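Stop hiding the vacuum cleaner

March 28, 2019
By Tuhiwai
Filed under: Home & Garden > Opinion
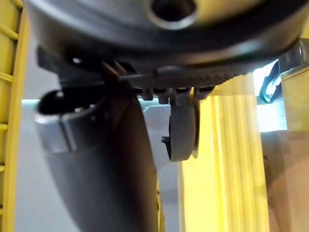
Give it a spot in the open

I've lived in 3 flats and one draughty old house, and in every one of them the vac was shoved behind the coats as if we were ashamed of it. Then we wondered why the carpet looked the way it did! If I have to shift an ironing board to get at the thing, I'm not doing the hallway, and I doubt you are either.

So in January I moved ours out to the corner of the lounge room. It's not pretty – a grey housing, a curved tube, a silly little wheel – but I now run it over the floor most evenings while the kettle boils, and my favourite rug has gone back to its proper colour.

My sister-in-law reckons I should have bought a nice cabinet for it (she'd seen one for $200). That's just a cupboard with better manners. Spend $39 on fresh bags and a brush head and leave the poor machine where you can reach it.

Comments (3)

allon2000: Ours lives in the laundry and so does the dust, apparently.

Pusetti: Nope. Sorry. I'd trip on the hose by breakfast.

Imard: Do the wheels while you're at it, they clog up with hair something shocking.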